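Search Search this site Go

News / Workplace & Interiors

Trilano adds floor protection mats to its office range

PRASARD, 27/06/2025 — Trilano, a supplier of fittings and flooring accessories for offices and small workshops, today added a square floor mat to its workplace range. The mat is sold under the name Ureck and is meant for rented rooms where people do light bench or craft work on the floor and the surface underneath has to be kept in good shape.

The Ureck mat comes in dark gray with a matte finish. It can be laid over wood, vinyl or sealed concrete. It has no adhesive backing, so tenants can lift it at the end of a lease and take it with them.

Trilano tested the mat in 61 rooms before putting it on sale. Most of these were in the Zhuravel building, a shared office block in Prasard with wood-look floors throughout and power outlets set into the floor. Tenants there were given a mat, a fitting sheet and a feedback form, and were asked to use the mat as part of their normal work.

The company received 134 comments. The most common request was for clearer advice on keeping the mat in place without screws or glue. The fitting sheet has been rewritten as a result and now includes a section on tape.

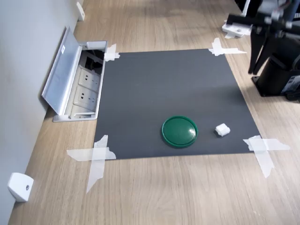 Taping is the simplest way to fix a mat in a room that may be rearranged later. The sheet recommends masking tape at all four corners, with strips crossed over each other and running out onto the floor. Where there is a floor outlet near the wall, as there is beside this mat, the edge should stop short of the box so that the hinged lid can still be flipped up and the sockets reached. The dark surface also makes small items easier to find, whether that is a green plastic lid or a little white lump of something like foam.

Tape should be pulled up slowly and replaced when it starts to lift. Trilano advises trying a short strip on a hidden part of the floor first — older finishes can mark.

The first run is 2000 mats. Orders are open now through Trilano's trade counter and its website, with a limit of 2 mats per customer until the next run in November. The fitting sheet is packed with each mat and can also be requested separately at no charge.

Filed under: Flooring, Office Fit-Out, Product News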